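Zudham Laundry Station Kit
Equipment page, revised 19 December 2021

The kit covers the floor area, appliances and consumables needed to run front-load laundry work with a two-armed humanoid. The robot is ordered separately. Buyers who already own a stacked washer-dryer can order the Kohlhase fixture set alone (item 632) and skip the appliance line.

Planning notes

Allow 248 cm of clear floor in front of the machine. The door swings fully open and the robot needs room to stand beside it with knees bent. Tethered units need extra length for cable trailing on the floor; budget for a longer run than the wall distance suggests.

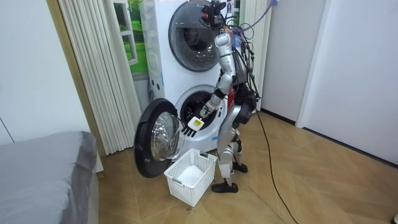
Hands are the main cost driver. Multi-fingered hands handle small boxes and cloth without a tool change but carry a shorter service interval than parallel grippers. Ivar spare finger sets ship in packs of seven. Order one pack per robot at purchase, as restocking from Dramesport slowed in August and lead times are still some 73 days.

Check reach at low height before committing to an appliance. A lower drum is within range for most adult-size units, but items placed on the floor call for a deeper bend and a second look at cable slack around the forearms. 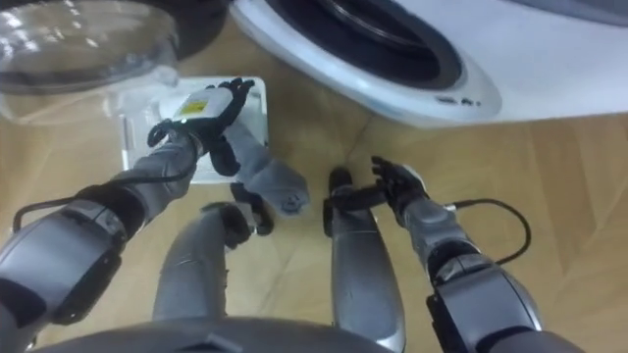
Left hand holding a small white item with a yellow label; right hand open.

Not included: robot, flooring, water connection, drain hose, detergent. Quotes are by site and include one planning call.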